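4.2 Getting the custard off the heat

Of all the stages in the trial, the one our cooks argued over most was the end of the custard. Recipes are generous with advice about how to begin (warm the milk, beat the yolks, do not walk away) and turn shy at the moment when advice would be useful. The commonest instruction in our collection of 267 printed and handwritten recipes was to cook "until thick". The next was to cook "until it coats the back of a spoon", which leaves open what kind of coat, and in what weather it would be worn.

We therefore asked the cooks at both kitchens, Brarero and Sorneck, to make the same baked-pudding custard by three stopping rules. The first was the spoon test as each cook understood it. The second was a thermometer reading of 82 degrees. The third was a plain timer, set by Soledad Magaña after a week of practice batches and defended by her ever since. The milk, eggs, sugar and pans were the same throughout. The cooks were not, and we made no attempt to correct for this beyond asking them to stop comparing notes at lunch.

The spoon test did better than we had hoped and worse than its admirers had promised. Experienced cooks stopped within a narrow band and could not say how. Less experienced cooks stopped early, took fright, returned the pan to the heat and stopped again late. One batch at Sorneck was stopped four times. It was entered in the log as a custard and later amended to "eggs". The thermometer gave the most even results, provided that the tip was kept off the bottom of the pan, a condition that was explained at the outset and explained again in August.

The timer came last. Its failures had little to do with time. Gas pressure at Brarero drops in the early evening, when the rest of the building is making its own supper, and a custard that needs nine minutes at noon is still soup after nine minutes at half past six. A rule that works only while the neighbours are out did not seem to us worth recommending. Magaña maintains that the fault lies with the gas.

4.3 Tasting and the matter of skin

Finished custards were poured into small cups, cooled for two hours and tasted without labels. The panel scored each cup for smoothness, set and egg flavour on a seven-point scale. We had not planned to score skin at all. We had supposed, wrongly, that everyone disliked it.

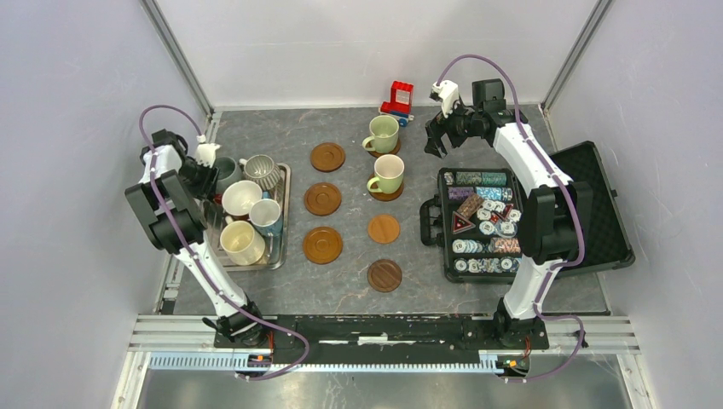
Figure 2. Marble-patterned worktop with cups and dish tray.

The trouble came to light in the free comments, where a good part of the panel complained that their custard had no skin on it. Others complained that theirs had. Since half the cups had been covered at the surface during cooling and half left open, both groups had grounds. We went back and asked the question properly, and of the 59 tasters who answered, slightly more than half wanted a skin, several of them in terms usually kept for family matters. The preference followed childhood habit far more closely than it followed age or cooking experience. Tasters who had been given school custard were firmly in favour or firmly against, and had no wish to discuss it.

This has an awkward result for the smoothness scores. A taster who likes skin will call a skinned custard smooth, meaning good. A taster who dislikes it will call the same custard lumpy, meaning skinned. We have kept the scores in Table 3 but split them by stated preference, and we advise against reading anything into the combined column, which is there only because Emiliano Barrera had already drawn the table.

With the scores split, the order of the stopping rules holds in both groups: thermometer first, spoon a close second, timer third. The gap between thermometer and spoon almost vanishes when only the experienced cooks are counted. Set followed the same pattern. Egg flavour did not, and was rated highest in the slightly overcooked batches, a finding we report without enthusiasm.

4.4 Sugar

The Bañuelos recipe, which served as our base, calls for 200 grams of sugar to the litre. Most of the panel found this sweet and finished it anyway. We tried a reduced version at both kitchens and saw no difference in set, although the lower-sugar batches left the cooks less room for error near the end of cooking and curdled more readily under the timer. The Zurkeck version, with honey in place of some of the sugar, was dropped after a single day. It tasted pleasant, but it browned at the edges of the pan, and the cooks at Sorneck declined to wash up after it a second time.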